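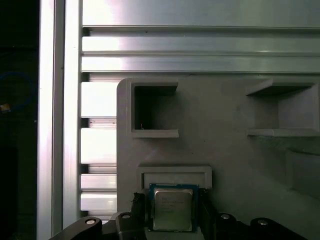

A reader wrote in last month to ask whether a robot that loads processors is worth having in a shop where people already load them perfectly well, and whether anyone had asked the people. It came in after our piece on tray sorters, and it's a fair way into a review of the Sallus, a single-arm loading cell from Lamrani that has been running in the test room at Jirkbridge, where I work, since March.

I should say where I stand. I run the second shift in the test room. I did not choose the Sallus and I was not against it. Before it came, I spent most of my hours doing the job it does now, so I can compare the two fairly well. Lamrani did not pay for this or see it first.

What the job is

Jirkbridge takes in used computers from offices, strips them, tests the parts and sells on what passes. Processors are the part worth the most for their size and the part easiest to ruin. Each one has to be picked up by its edges, turned to the correct position, put where the tester can get at it, run, taken out and put in the right tray. Done by hand, it is quiet, close work. Your eyes go before your hands do. A bad hour shows up as chips set in crooked, or a thumbprint on the contacts, and then the part has to be cleaned and run again.

The Sallus does the picking up, the placing and the taking out. It grips a processor between two black fingers, holds it upright and brings it to the gray fixture panel at its slot. The fingers have ridges on the inside face, and they press on the two side edges of the chip, so the broad metal face is left clear. The arm is slow at this point in the cycle, slower than I expected from the sales video, and I have stopped minding. The fast part is the travel between the trays and the panel.

Setup and build

The cell came on a pallet and took the installers most of a working day, plus a second visit for the guarding. The frame is aluminum extrusion, the same stuff as half the benches in the building, and that turned out to be one of the better things about it. We have added a shelf and moved a cable run without calling anyone. The slots take standard hardware.

The gripper is the part you will handle most. The screws holding the black brackets are in plain view, and you can get a driver on them without taking anything else off first. Changing a worn finger is a short job. After a change you have to run the alignment routine again, and the manual puts that instruction four pages after the one telling you how to change the finger. Somebody on my shift missed it. We lost a tray's worth of time to placements that stopped short, and no parts.

I have two complaints about the build. The bright metal behind the panel throws a lot of glare late in the afternoon when the sun reaches our side of the room, and the vision system gets fussy then. We put up a blind. Lamrani's support suggested the same blind, so we can't be the first to ask. The other complaint is noise. It is not loud, but the cell makes a short rising whine each time the arm starts back to the trays, and you hear it at home.

The software

The cell is run from a program called Jusska, which is sold separately even though the Sallus will not do anything without it. I would like to see that folded into the price. As for using it, Jusska is fine. The main screen shows the current tray, the last result and a large stop button. You can teach it a new part by walking the arm through the positions, and the steps are in a sensible order.

Where it falls down is in telling you why it stopped. Most stops come up as a placement fault, with no more detail than that. A chip that is slightly turned in the fingers, a crumb of dried paste on an edge, a tray that someone set down against the wrong corner — all of these give the same message. You learn to tell them apart by looking at where the arm is when it quits. New people can't do that yet, so they clear the fault and try again, and it faults again. A plain-language reason on the screen would save us more time than a faster arm.

Logs are kept for every part, and they export without trouble. I will come back to the logs.

What it gets through

By hand, one person on my shift tested 236 processors on an ordinary night. The best night the Sallus has had so far was 933, with one person minding it and also doing other work. That was a clean batch, all the same part, trays filled properly beforehand. Mixed batches are a different story. Switching the cell from one family of processor to another takes about 73 minutes if you count the first slow tray, when you stand there and watch. Sales material gives the changeover as the time it takes to swap the fixture, and leaves out the rest.

So the lesson for us was to save up parts until there are enough of one kind to be worth the switch. That changed how the stripping benches work too, which the stripping benches had not been told about. They used to hand over whatever came off the line. Now they sort by family, and they do it in the same hours as before. If you are buying one of these, go and talk to whoever feeds it before it arrives.

Small lots we still do by hand. I would estimate that a lot has to fill several trays before the cell is the better choice, and I would not buy a Sallus for a shop that sees mostly odds and ends.

What it changed for us

No one was let go. I put that down first because it is what people at other shops ask. Management said so at the start, and so far it has held. What did happen is that when two people left in the spring for their own reasons, neither job was posted. I think both of those facts belong in a review.

The work itself is different. There were 3 of us loading by hand on second shift, side by side, and we talked all night. Minding the cell is a job for one. The other two are now on cleaning and grading, across the room, and that bench is louder. The person on the cell has a lot of short gaps, too short to start anything and too long to just stand there. We rotate every two hours, which was our idea, and it works better than the full-night assignments we were given at first.

Sore hands are down. I had a wrist brace in my locker that I wore two or three nights a week, and I haven't needed it. One coworker who had been turned down for a move to days on account of her eyes is happy with the change and has told management so. Another misses the loading. He was very good at it, faster than the rest of us and hardly ever a mark on a part, and there isn't much call for that now. He has become the one who can tell what a placement fault means from across the room, and he got no raise for that. He should have.

Then the logs. Jusska records when each fault comes up and when it is cleared. In our second month, a printout of clearing times by shift was pinned up next to the break room. Second shift looked slow. Second shift also had the sun glare and the mixed batches. The sheet came down after a meeting that could have been held before it went up. There is a setting in Jusska that turns off the clearing times and keeps everything about the parts. It is under Reports, on the second tab, and ours is now off.

Training was half a day from Lamrani, given to the day shift only. We learned from them, and from a binder. The binder is now mostly our handwriting. I would ask for a session per shift in the contract and not accept a recording in its place.

Reliability

Apart from finger wear and the glare, it has been steady. One cable chafed and was replaced under warranty, with the cell down for a night and a morning. Parts damaged by the cell have been fewer than parts we damaged ourselves, going by the scrap tray, and the ones it does damage tend to be on the same corner. Lamrani has the samples and has not said anything yet.

Who should buy it

A shop with steady volume of the same few processor families will get its use out of a Sallus. The gripping and placing are careful, the frame is easy to live with, and the parts that wear can be changed by whoever is on shift. Budget for Jusska on top, and for the sorting work the cell pushes back to the benches ahead of it.

To the reader who wrote in: at Jirkbridge we were asked in the fourth month. Most of what we said then, including the rotation and the sorting, could have been said in the first week. I would buy the cell again. I'd want a better fault screen, and I'd want the second shift in the room when the installers come.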